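Forum > Shop Floor & Small Manufacturing > People and Training

My bench job is being handed to robot arms in February. What happens to the people?

Posted by Clementina Pinheiro

Hi everybody, first time posting, so sorry if this has been asked before (I searched, but mostly got stuff about car plants).

I've been on the sorting and kitting bench at a small parts company called Vieira for six years. We make and pack up repair kits, the little bags of rings, spacers and whatnot that get mailed out to customers. My job is picking the right pieces off the table, checking them, and putting them where they go. Last week our manager told us we're getting a pair of arms for the bench, starting with one shift in February, and that "no one is losing their job." Then she showed us what it looks like at a sister shop and sent us home with some pictures, and I've been staring at them ever since.

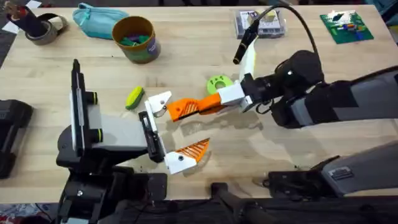

Two arms over the bench, grippers almost touching.

My worry is less about getting fired and more about what I'm going to be doing all day. I like my bench. I know where everything is, I talk to the woman across from me, and the time goes by. Last month the four of us did 3,158 kits and I could tell you which ones were a pain. Am I going to end up standing next to a machine watching it do my job slowly? Do they expect us to learn programming? I'm 51 and I can run a spreadsheet if somebody sets it up first.

Also, does the pay change? She was very vague on that. There's a meeting on Thursday where we can ask things, and I'd like to walk in with some real questions instead of just a bad mood. Anybody who has been through this, please tell me what it was like!

Posted by Lourenço Guerreiro

Hi Clementina! I went through pretty much this exact thing at Jeruvau, where I was on the bench for nine years and am now what they call a cell operator (same stool, new badge). So let me tell you how it went for me, the good and the annoying.

The first month was bad. I'm not going to sugarcoat it. The arms were slow, they stopped all the time, and every time they stopped it was me who had to walk over, figure out what was wrong, fix it and hit resume. I did fewer kits by hand than ever and went home more tired. It's a different kind of tired, you're listening for it to go quiet. My wife said I was tilting my head at dinner.

What got better was when they let us decide how the table was laid out. The engineers had set everything up nice and square for the demo, and then real work started and people put their tools down wherever, like people do. We had to agree on what could stay on the bench and what couldn't. I fought for my coffee and lost. But I won on having a hand area at one end where the arms don't go, and that made a huge difference, because rush orders and weird orders still get done by a person and you don't have to stop the whole thing to do one. 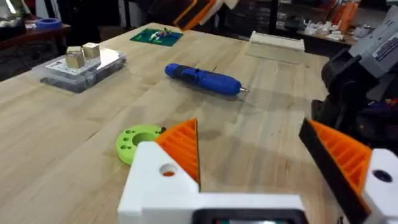

Do bench workers need to learn programming to run a setup like that?
Most don't, at least for the day to day. Where I work it's a touch screen with big buttons, plus a way to guide the arm through a move when there's a new part. The code is the integrator's problem.

I put that in its own little bit since you asked it straight out and it's what everybody on my crew asked too. I'm 56 and I was fine after two weeks. The hardest part for me was remembering to write down every stop in the log, what part, what time, what I did. It feels like homework! Do it anyway, because that log is how I got them to change things. In our first stretch we had 200 stops written down, and when we went through them a whole bunch were the same two thin parts that wouldn't pick up off a flat surface. We asked for those to be taken off the arms' list and given back to people, and they said okay. Without the log it would've been me complaining in the break room.

Now the talking thing. You mentioned the woman across from you, and I'm glad you did, because that's the piece I miss. They moved us apart so each person could cover a cell, and I went whole mornings without saying a word to anybody. If I could go back I'd have asked about seating before the machines came in, when the floor plan was still a piece of paper. Once stuff is bolted down it's really hard to get it moved.

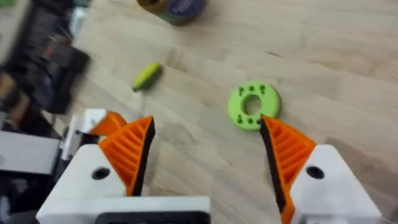 So put that on your list for the meeting, where everybody is going to sit, and ask to see the drawing. Then ask who is allowed to stop the arms (it should be any of you, at any time, with no questions after). Ask what happens to your rate. We had a bonus based on kits per person, and when the arms came in nobody had thought about how to count them, so for two months the bonus just vanished. They did pay us back but it took a lot of emails. Get the new job title and the pay in writing before February. If they want you trained, it should be on the clock.

And the work itself, I do like it more now than I did at first. I check the odd parts, I set up new kits, I teach the new folks. Last month our cell put out 3,781 kits and my wrists don't hurt at night. I still do a tray by hand now and then when it's slow, just because I'm good at it.

Come back and tell us how Thursday goes!

Posted by lestberg_nights

Second the pay thing. I'm at Lestberg, second shift. They told us no one would lose a job too and that was true, but two people retired and weren't replaced, so now it's two of us covering what four did. Ask if open spots get filled. Ask about nights too, because once the arms run okay somebody upstairs will want them running at 2 a.m. and somebody has to be there.

Training for us was one afternoon and a binder. Not enough.

Posted by Clementina Pinheiro

Thank you both so much, this is way more than I hoped for. I hadn't even thought about the seating or the bonus! We have a kit bonus too, so that's going right at the top. I'm printing this out for the other three and we're splitting up the questions so it isn't only me talking. Lourenço, did they give you a say in which parts went to the arms first, or did you only get that after the log?

Posted by Lourenço Guerreiro

Only after. But ask for it up front, you know those parts better than anybody in that meeting. We made a list on the back of a packing slip, easy ones on one side and nasty ones on the other, and the integrator kept it and used it. I'd bring one with you.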